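Flatwood fern survey adds 231 records

A survey of ferns in the Flatwood reserve has added 231 records to the local plant list, most of them made in August on the damp north slope.

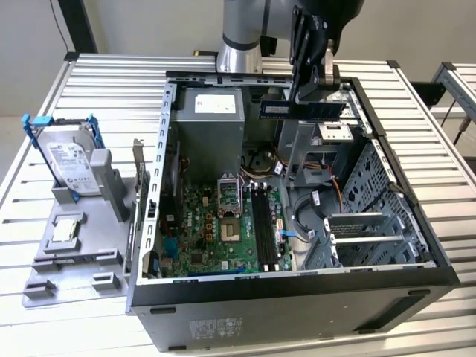

Hard fern and lady fern made up most of the finds, and Magdalini Giannakopoulos, who led the walks, said both were growing well above the old path. The records are kept on paper for now. A desktop computer with no memory modules in its slots is no use for a plant list, and the cards will be typed up later at the Dusel field office. Copies go to Mio Kikuchi, who is checking the names — the young buckler ferns are easily confused.

Beech fern was found at one new spot beside the stream. Its fronds die back in autumn, so the place has been marked with a peg.
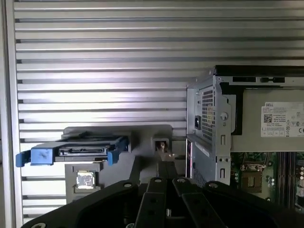

Can visitors collect spores?
Only with a permit from the reserve office, and never from the beech fern. Up to 2 fronds may be taken from the commoner kinds.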